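Datasets > Tabletop > Small Wrapped Blocks and Cups

Search this collection Go Advanced

# Small Wrapped Blocks and Cups

Welcome, and thank you for stopping by! This is the card for the blocks-and-cups part of the Birkthorpe tabletop set, which grew out of a rainy April when Genalyn Javier brought a sleeve of coffee cups into the room and we all got a little carried away with sorting things into them. There are 775 short episodes here, and in each one a small block starts on the table and is meant to end up in one of the cups.

## The things on the table

The blocks are little paper parcels that we wrap ourselves and close with white tape. We have 22 of them in all, though only a few go out at a time. Wrapping turned out to be the slow part of the whole business - a corner comes loose, somebody tapes it down again, and the parcel looks a bit different from then on. We left those differences in, and you will find a column called `rewrapped` if you want to keep them apart.

The cups serve as bins. They are ordinary paper coffee cups with a ribbed tan sleeve, and we grew fond of the sleeves, which give the cups some grip on a smooth white table. 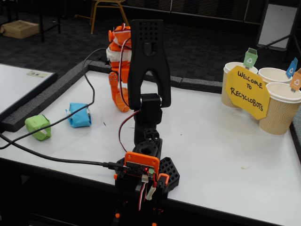 *Light green and light blue blocks on the left, three sleeved cups on the right.*

## How the cups are placed

Taras Ivanyshyn worked out the placements, and there are more of them than you might expect (he enjoyed himself). The most common one has two cups at the back and one in front. Others put the cups in a row or bunch them close together, and the `layout` column gives the name of each. Please don't read anything into the names Pultton and Whitlock - they are just the towns where two of us grew up.

## Splits

- `train`: everything not listed below
- `val`: 90 episodes
- `test`: 110 episodes, with layouts that also appear in `train`

## Known wrinkles

Cups get dented, and a dented cup stayed in use until it would no longer stand. Block colors were typed in by hand, so a pale green may be called "mint" in one row and "light green" in the next. Trinidad Sarmiento has been patiently tidying these up, and corrections are very welcome.

Contact: Genalyn Javier, Birkthorpe tabletop set | Back to top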